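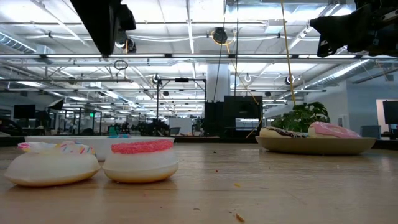 Figure 4-1. Donut transfer task: two donuts on the table, two on the plate, both arms raised.

4. Recording a task by remote control

This section covers recording demonstrations with the Vevberg two-arm station and the hand controllers. Complete the arm calibration in Section 3 before you start. If you plan to guide the arms by hand instead, read 4.6 first and then come back to 4.3.

The donut transfer task is used throughout. Other tasks follow the same steps with different objects.

4.1 Before you begin

You will need:
- Both hand controllers, charged
- The foot pedal, plugged into the port marked AUX on the control box
- The task objects: toy donuts, a tray and a plate
- A task card for the operator to read from

Wipe the tabletop between batches. Crumbs and flakes from the toppings will show up in the recordings, and larger pieces can get caught in the finger pads.

CAUTION: Keep hands, hair and sleeves out of the reach of both arms whenever the status light is green. The arms follow the controllers without delay and do not detect people.

4.2 Setting out the objects

1. Place the plate on the right side of the table, set back from the front edge.
2. Place the tray toward the back on the left side.
3. Put the donuts in their starting positions from the task card. A donut may lean or sit at an angle on the plate. Do not straighten it unless the card says so.
4. Step back and check the camera preview. Every donut named on the card must be visible. One donut may partly cover the tray or the plate.
5. Change the starting positions a little after each episode. A set in which the objects always start in the same place will train poorly.

Note: Plants and other background items can stay on the table if they are outside the working area. Leave them in the same place for a whole batch.

4.3 Connecting the controllers

1. Turn on the control box and wait for the status light to turn amber.
2. Pick up both controllers. The left controller drives the left arm as seen from the operator's position.
3. Hold the controllers level in front of you and press the pedal once. The arms move to the ready position above the table.
4. Squeeze each trigger fully and release it. The matching gripper should close and open. If the wrong gripper moves, swap the controllers and repeat step 3.
5. Press the pedal again. The status light turns green and the arms are live.

4.4 Recording an episode

1. Enter the task name exactly as it is printed on the card. Spelling differences create a second task in the library.
2. Press Record on the control screen.
3. Lower one gripper over the first donut with the fingers open. Come down from directly above where you can.
4. Close the trigger slowly until the fingers touch both sides. Stop there. Soft toys deform under full grip, and the icing pieces can come loose.
5. Lift straight up, move to the target, and lower until the donut rests on the surface.
6. Open the trigger and raise the gripper clear before moving sideways.
7. Repeat for the remaining donuts on the card.
8. Return both arms to the ready position and press Stop.

An episode ends by itself after 300 seconds. Aim for steady movement at a normal pace. Short pauses are fine, but a pause longer than 15 seconds is flagged for review.

If you drop a donut, pick it up with the gripper and carry on. Recoveries are useful and should be kept. If it rolls off the table, press Discard and reset the objects.

CAUTION: Never reach in to reset an object while the arms are live. Press the pedal and wait for amber.

4.5 Reviewing and saving

1. Open the episode list and play the recording at double speed.
2. Mark it Good, Recovered or Failed.
3. Add a note if an object was swapped or a camera was moved.
4. Press Save. Unsaved episodes are deleted when the control box is turned off.

The box stores up to 1,000 episodes. Export finished batches before the list is full. Recording is locked when no space remains.

4.6 Guiding the arms by hand

Hand guiding suits slow tasks with one arm. Hold the wrist, never the fingers, and press the release button before you push. The arm feels heavier near full stretch. Your hands will appear in the camera recording, so save these episodes under a separate task name.

4.7 If something goes wrong

Arm lags behind the controller: charge the controller and repeat 4.3.
Gripper will not close fully: check the pads for crumbs.
Error 86 on the screen: the pedal was pressed during a save. Wait for the save to finish, then press it again.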